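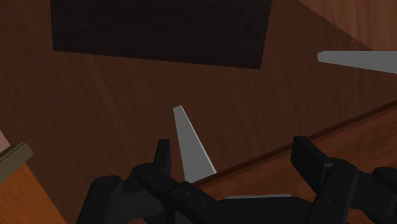 Notebook, rates and volatility model, Tuesday

Last updated: Tuesday, 4:40 pm

Picked up where the May entry stopped. The question is still whether the volatility signal adds anything once the yield curve slope is in the model, or whether it only repeats what the slope already says.

Reran the base case on the Gandadwood price file. The file has 324 weekly rows after cleaning. Dropped the first 12 months as warm-up for the moving average, same as before. Slope alone gives the same coefficients as last time to three decimals, so the data load is fine.

Added realized volatility, four-week window. Coefficient is negative, small, and changes sign if the window goes to eight weeks. I don't like that. Tried it with logs and the sign holds at both windows, but the fit is a little worse. Keeping logs for now.

Then the Nosley bond series. Two problems:

- Yields are quoted at the close, prices in the Gandadwood file are midday. On quiet weeks it makes no difference. On the big down weeks it puts the bond move ahead of the stock move and makes the slope look like it predicts things.
- There is a gap of five weeks where the ten-year yield repeats the same value. Someone filled it forward. I set those weeks to missing and left a comment in the script.

After fixing both, the slope effect drops by close to half. The May table should not be used. I have marked it on the shared drive but did not delete it.

Split the sample at week 203. First part: volatility does nothing. Second part: it matters, and most of that comes from one stretch of heavy selling. Took out the worst two weeks and the effect is still there but weak. Would want a longer history before saying anything to the Sterkent desk.

Simulation: 600 draws, block bootstrap, blocks of eight weeks. In 113 of them the volatility coefficient came out positive. That is too many for comfort. Run time was under ten minutes once I stopped writing every draw to disk.

Side note on inflation expectations. The Hou survey numbers are monthly, and I had been spreading them evenly over the weeks. Changed it to hold the last published value until the next one comes out — a trader would only have had that. Small change in the results, but the old way was using numbers before they existed.

To do:

- Get closing prices so both series use the same time of day
- Ask whether the five missing weeks can be recovered
- Rerun the split at two or three other weeks
- Check the tariff dummy, which is still set by hand

Script is saved as version 7. Version 6 still has the even spread on the survey data, so don't run that one.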